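2024-11-23

## Folding and sorting clothes in a shared bedroom

### Background

Our group looked at how clothes get put away in a small student flat. The flat has two bedrooms and very little storage, so most sorting is done on the bed. We wanted to know which garments slow people down and whether a fixed order of work would help. The unit brief asked for a household task that everyone in the group does already.

### Method

We worked through 62 garments over five sessions. Each session used the same bed, made up with its usual sheet, and the same order: flatten, fold in the sleeves or sides, fold in half, stack. We timed each garment from first touch to stack. Socks and underwear were left out. Thick jumpers were hung up and do not appear in the results.

Garments that started in a heap were logged as "crumpled" and those that came off a hanger as "flat". A cloth or top in a strong plain colour was easy to pick out against the patterned bedding, and the pale ones took longer to find the edges of.
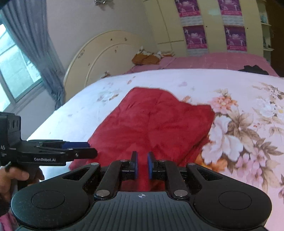 Dorota Grabowska commented on our draft that flattening should be timed separately from folding, as a soft bed gives way under the cloth and a table does not. She also asked why we had not tried a folding board.

We took up the first point. In the last two sessions we split the times, and flattening took more than half of the total for crumpled items. The folding board was left for later work.

### Results

- Flat garments were quicker in every session.
- Nine garments had to be refolded when the stack slipped.
- Thin fabrics crept back into creases while the second side was being folded.
- Corners were the best place to start. Picking a cloth up from the middle made it bunch.

### Limits

One bed and one mattress were used, and the people folding got faster with practice. We did not change the sheet for a plain one, so the remark about colours is only an impression.

### Next steps

Repeat the split timing on a table in February, with the same garments and a folding board added.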